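To: Dabbas Costume Jewellery and Vintage Sellers list
Date: 2025-12-01
Subject: Re: Clip-on earrings, how to describe the wear?

Hello all, and a special hello to the newer folks who joined after the October swap (lovely to see so many of you there!).

On Saturday one of our members wrote:

> I've picked up a box of 30 pairs of clip-ons from an estate
> sale, mostly Grisel and a few unsigned. Some have green gunk
> around the hinge and a couple of the clips are quite loose.
> Do I clean them before listing, or sell as found and say so?
> And is it worth listing them one pair at a time? I don't want
> a pile of returns in the new year.

I've been selling clip-ons for longer than I care to admit, so I hope you'll forgive a long answer. My own habit is to clean lightly and then say in the listing exactly what I did. A dry soft toothbrush first, then a wooden toothpick for the crusty bits around the hinge. I don't dunk anything with foil-backed stones, ever. I lost a gorgeous pair of grey rhinestone drops that way and I still think about them when I do the dishes.

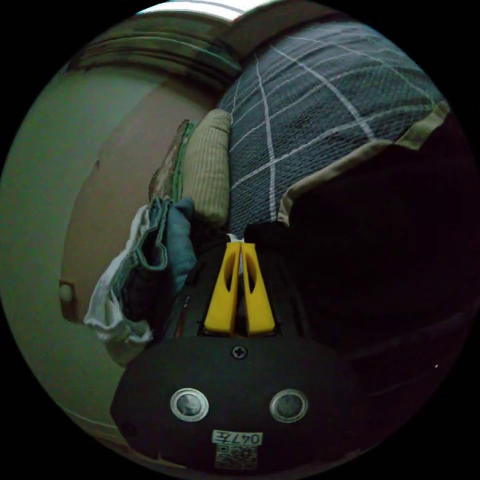
If the green comes back within a week or so, the plating has gone underneath and I'd put that in the first line of the description, before the measurements. Buyers are very forgiving of wear they've read about. They are a good deal less forgiving when they find it at the kitchen table with a magnifying glass.

Loose clips can often be coaxed back with gentle pressure on the little spring tab, but please practise on a single orphan earring first. Grisel used a thin, rather brittle tab on the later pairs (mine snapped, two in one evening), and once it's gone you're into solder and bad language. I'd sell those as "clip loose, priced accordingly" and leave them be.

As for one at a time or in lots, I'd pull out your 8 best signed pairs and list each with its own photo of the back as well as the front. The rest I'd bundle in lots of two or three by colour. Crafters snap those up, and they don't mind a missing stone. 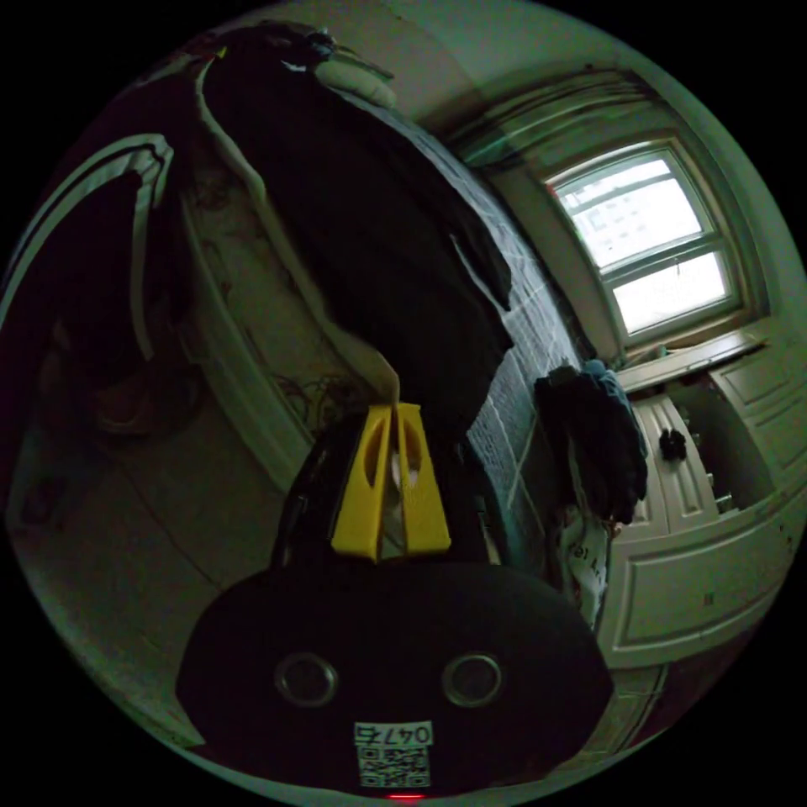 Photo: Fellora archive

On postage, I've gone over to the small Plerkeo mailers with a stiff card insert, $12 for a sleeve of them, and I've not had a crushed pair since. Wrap each earring separately so the clips don't scratch one another. Tissue is fine, but I'd steer clear of cotton wool, as it catches in the prongs and the poor buyer spends an hour picking it out.

One more thing and then I'll let you get on with your day! If any of your unsigned ones have a pad stamped with a tiny crescent, would you post the backs to the list? I've got a bracelet with the same mark and I've been wondering about it since 2000.

Warm wishes from a very soggy Hobart, and good luck with the box,
the old magpie at the end of the table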